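WORKROOM CHECK - BUTCHER BLOCK TABLE AND SMALL BASKETS
Bridonance, ground floor. Done by: Mavis Lindqvist. Copy to: Sławomir Cieślak
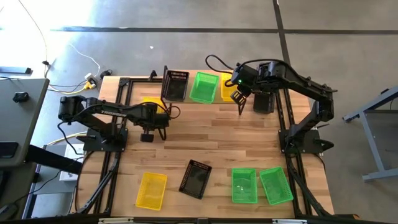

Table top with the yellow, black and green baskets.

Date: 2019-10-15
Sheet 5, replaces the old one. OK / FIX / N/A, comments after. Short on time today so comments are short too.

FLOOR

Concrete clear of cords, scraps, packing tape - FIX. Cords across the floor beside the table, one small white scrap.

Trip hazards on the walkway side - FIX. Pallet jack parked half in the walkway again. Moved it myself. It goes by the roll door, there's a painted box for it.

Floor dry - OK. Mop bucket was out in the hall, not in here.

Cracks or lips in concrete - OK. The one near the drain was filled in the spring and is holding. Check again November.

Anti fatigue mat - N/A. Still on order from Vindora, order no. 233. Sławomir can you call them, I've left two messages.

TABLE

Top solid, no open joints between the staves - OK. Ran a putty knife along them. One spot on the long side catches the blade a little, not open, just watch it.

Splinters or raised grain - FIX. Front edge, left of center, you feel it with a bare hand. Light sanding, then oil. Do not use the coarse paper, last time we had scratches for months.

Oil finish - FIX. Dull and thirsty. Last oiled in the summer according to the log, should be every other month. Use the Bratusard oil in the square can. Rags go flat outside to dry and then in the metal can with the lid. NOT in the trash. Not balled up on the shelf either, found one like that.

Rocking - OK. Leaned on all four corners.

Leg bolts - OK, quarter turn on one of them.

Weight label readable - FIX. Label is worn off. New one needed, have the numbers from the Urbańczyk paperwork before anyone prints it, don't guess.

Corners - OK. Slight dent on one, old.

Clamp handles and levers at table edge - OK, tight. The ones that stick out past the edge are at hip height, so walk wide. I have the bruise.

CORDS AND CABLES

Jackets, no nicks or bare wire - OK, looked at all I could reach.

Loops kept up off the floor - OK.

Plugs fully seated - FIX. One was half out at the wall strip. Pushed in. Strip should be screwed to the wall, it's just lying there.

Nothing stacked on the power strip - OK.

BASKETS (three yellow, three black, three green)

Count matches sheet - OK, nine. Last sheet said 17 but that was with the big ones from the storeroom, they're on their own sheet now. Please stop adding them together.

Cracked rims - FIX. One green has a hairline at a corner. Still usable for labels and soft stuff, no hardware in it. Marked it underneath with tape.

Sharp bits of plastic in the mesh - OK. Trimmed one with the snips.

Clean inside - OK mostly. Wiped a yellow one, sticky, smelled like orange soda. No drinks at the table, this is on the wall and on the door and now its here.

Stacked more than three high - OK, no stacks.

Baskets back from table edge - OK when I left.

Color use sheet posted - FIX. Gone from the wall. For anyone new: yellow = to be checked, green = checked, black = rejects and odd parts. Sławomir has the file, print two.

Empty at end of shift - OK

LIGHT AND AIR

Overhead tubes - FIX. One flickering, second row. Ticket in.

Vent fan - OK, loud. It was loud last time too.

Dust on top of duct - FIX. A lot. Needs the tall ladder and two people.

FIRST AID / FIRE

Extinguisher pin and seal - OK. Gauge in green.

Extinguisher not blocked - OK

First aid box - FIX. No medium bandages, eye wash expired. Restock off the front office card.

Exit sign lit - OK

STORAGE BY THE WALL

Bagged clips, 3,000 ct carton - FIX. On the top shelf, too heavy for up there. Bring down to waist height. Don't do it alone.

Shelf anchored - OK

Aerosols in cabinet - OK, one can of dry lube left out, put back.

OPEN ITEMS

1. Sand and oil the top, before the November check
2. Weight label, after paperwork
3. Power strip screwed to wall
4. Color sheet x2
5. Tube, duct dust
6. First aid restock, this week pls
7. Carton down
8. Mat, call Vindora

Sław, items 3 and 6 first. I'm off site after lunch, leave the signed copy in my tray and put the putty knife back in the second drawer, thats mine.

M. Lindqvist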